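Shared Tables at Jomivum: Frequently Asked Questions
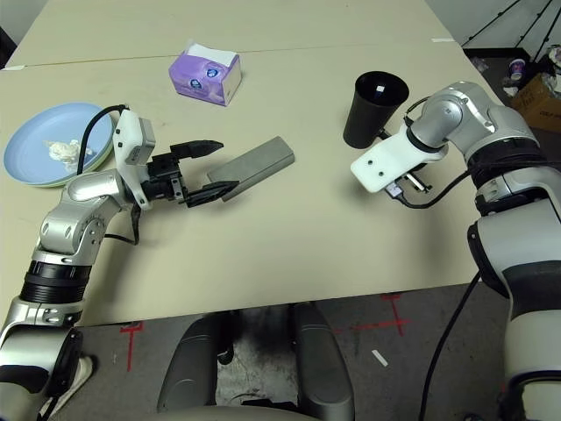 A table in use, with tissues, a plate and a cup.

Who looks after the tables?

Whoever is sitting at one. The building crew cleans the floors and empties the bins every evening, but they don't touch anything left on a tabletop. If you put it there, you clear it before you go.

What may stay on a table overnight?

The tissue box. Everything else goes back to the shelf, the kitchen or your locker by 6 in the evening.

Where do used tissues go?

In the bin by the door. A plate is fine as a place to park one while you work, as in the photo, where a crumpled tissue sits on the light blue plate. Empty the plate into the bin before it goes back to the kitchen. Tissues left on plates stick to them in the dishwasher and clog the filter.

Can I use kitchen plates at my table?

Yes, up to two per table. The round ones are for everyday use. The serving dishes in the tall Pramgate cabinet stay in the kitchen unless you have booked them for a lunch.

Are drinks allowed?

Yes. Please keep them toward a side of the table where you won't catch them with your sleeve. Plastic cups are kept on the shelf over the sink. Rinse yours and put it upside down on the rack.

I found something small at the bottom of a cup. Should I throw it out?

Not right away. People drop caps, erasers and spare screws into cups so they don't roll off the table. Ask at the table first. If no one claims it, put it in the found items tray at the front desk, where it is kept for 40 days.

We're out of tissues. Where are the new packs?

In the supply closet, second shelf. Take one pack per table. When you open the last pack on the shelf, write it on the list inside the closet door. Domenica Grabner places the supply order at the start of the month.

What should I clean the tabletop with?

A damp cloth and a drop of dish soap. Don't use scouring powder or the green side of a sponge. The beige tops show scratches, and pencil marks come off with soap if you leave it on for a minute. Dry the top afterward.

What about cloths?

Used cloths go in the laundry bag in the hall. The bag goes out twice a month. Please don't hang wet ones over the table edge.

Can I move a table?

Within the same room, yes. Lift it with a second person, one at each end. Moving a table to the Yilma room or out of it needs an okay from Jussara Araújo, who keeps the room plan.

I spilled something and it left a mark.

Wipe it up and leave a note at the front desk with the table number. There is no charge for ordinary stains. Burns and deep cuts are handled case by case.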